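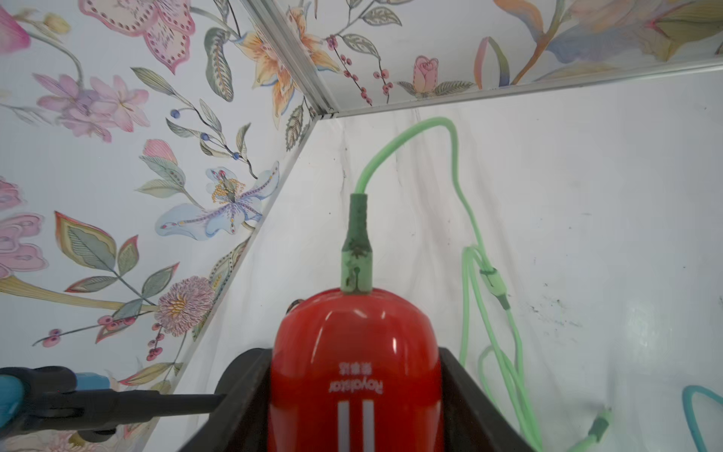 *Fig. 4. Red Roystar appliance with green cable.*

## 3. Setting up for a beach screening

This section covers the outdoor version of the Rugemalira shorts: the surf films, the remix videos and the reef documentary that everyone says is their favourite and then talks through. For village halls, go back to section 2. For boats, please don't.

The touring kit consists of the Esora projector, the Wukden speaker pair, the folding screen, the blue cable bag and the donation reader. If your kit arrived without the blue bag, ring the previous host before you ring us. It is usually in their hall cupboard, being used for bunting.

### 3.1 Before you go down to the sand

1. Look up the tide for the whole evening, including the hour after the credits. The Faltbridge screening began on a wide, handsome beach and ended on a narrow one.
2. Get written permission from whoever owns the beach. "We've always done it" is a sentence, and the council has heard it before.
3. Charge both battery packs overnight. The light goes green when a pack is full. It also goes green, more faintly, when a pack has given up, so unplug it and press the test button to be sure.
4. Copy the films from the memory stick to the projector while you still have a roof over you. The copy takes 25 minutes and the progress bar spends most of that time at the same place.
5. Play the first film all the way through, with sound. Watching the title card and declaring it fine doesn't count.

> **Note:** The remix videos are stored twice, once with the charity message at the front and once without. Use the versions ending in *with-message*. The musicians gave their work for nothing on the understanding that the message would be shown, and at least one of them checks.

### 3.2 Putting up the screen

1. Choose a spot above the last line of seaweed, with the dunes to one side of you. Keep off the dunes themselves, even if they offer the better view. We are raising money to look after them.
2. Unfold the frame face down on the groundsheet. The four corner joints click. A joint that only sighs hasn't engaged.
3. Clip the cloth on from the top corners, working down. Starting at the bottom is possible and produces a sail.
4. Stand the frame up with one person at each leg and someone bossy in front.
5. Fill the sand anchors and peg the guy lines out wide. Tie a strip of white rag to each line at knee height.

> **Caution:** Take the screen down if the wind meter shows more than 8 metres per second, whatever point the film has reached. People will groan. They would groan more with an aluminium frame across the picnic.

### 3.3 Projector

1. Set the Esora on its crate, level, with the vent facing away from the sea.
2. Remove the lens cap. We mention this because of October.
3. Switch on at the battery first, then at the projector. The fan will roar for a while and then settle into a hum, which most people stop noticing once the waves get going.
4. Turn the outer ring until the edges of the test grid meet the edges of the screen. Turn the inner ring until the grid is sharp. If turning either ring makes both things worse, you have hold of the tripod collar.
5. Wait for proper dark. Films shot under water are mostly dark blue, and at dusk the audience will be looking at a large grey rectangle with bubbles coming out of it.

Wipe salt off the lens with the cloth in the lid pocket. Do not use your jumper, your sleeve or the screen.

### 3.4 Sound

The two Wukden speakers are marked L and R from the point of view of the audience. Place them on the stands, in front of the screen and turned slightly inwards.

1. Run the long leads around the back of the seating and bury them lightly in the sand where anybody might walk.
2. Start with the volume at 3 and go up from there. The surf will tempt you to go further. So will the bass on the second remix. Walk to the nearest house and listen before you give in.
3. Turn on subtitles for the reef documentary. The narrator is soft-spoken and the Atlantic isn't.

If there is sound from one side only, swap the leads at the projector end. If the silence moves to the other speaker, the lead is at fault, and there is a spare in the blue bag (see above, under bunting). If the silence stays put, carry on with one speaker and send that pair back with a label saying which is poorly.

### 3.5 The donation reader

Last season's screenings raised 3,116 pounds for beach cleaning and seagrass planting, most of it through the card reader and a good deal of it in the interval. Please have an interval, then.

1. Test the reader's signal where it will stand. Many good beaches have none at all. In that case put it by the car park steps, where people have to pass it on their way to the loo.
2. Enter the host code from your welcome letter. Money taken without a code still reaches us, but it lands in a general pot and Upendo Muli has to spend an afternoon guessing which beach it came from. She is good at this and would like to be asked to do it less.
3. Keep a bucket for coins. Mark it clearly. Someone will otherwise build with it.

> **Note:** If you sell food or drink, agree beforehand whether the takings go to the fund, and say so on the sign.

### 3.6 Packing down

1. Let the projector fan stop by itself before you disconnect the battery.
2. Shake the screen cloth out downwind of the audience.
3. Rinse the pegs and anchors in fresh water at home and dry them before they go back in the crate. The last host who skipped this sent us a single, very heavy peg.
4. Walk the beach with torches in a line, from the screen to the water, and pick up everything, including the things that were there before you came.
5. Fill in the kit card. Under "faults", please write what went wrong. "Temperamental" has now been entered for every item in the box, including the groundsheet.

For forwarding the kit to the next host, see section 4. Courier labels are in the lid pocket, behind the lens cloth.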